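Equipment Planning Meeting, Outdoor Navigation Group
Minutes, 3 November 2021

Present: Gwendolyn Zamora (chair), Fiifi Korletey, Védís Eskildsen, Gleice Amaral (minutes)

1. Tires. The robot is to be specified for unpaved ground. Korletey asked for the wide tread from Wullent. Agreed.

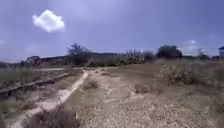 Sandy track beside open gravelly ground.

2. Batteries. Drirkar quoted $1,181 per pack. Two packs approved. The third is held until March.

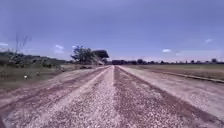 Does the Drirkar price include a charger?
The charger is a separate line at $217, and one unit serves both packs.

3. Wheel encoders. Eskildsen reported that loose gravel makes wheel odometry unreliable. She requested a second GNSS receiver before any encoder upgrade. Zamora to get a price from Ofori. Spending limit without further approval: $200 for cables and mounts.

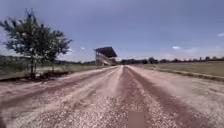 Page last changed: 9 November, G. Amaral

4. Route planning. Long straight track with ruts, ending toward the covered grandstand, to be used as the reference surface in the purchase specification. Korletey to add rut crossing to the acceptance test.

5. Spares. One drive motor and one motor controller. Amaral to place the order under the Reltano budget line.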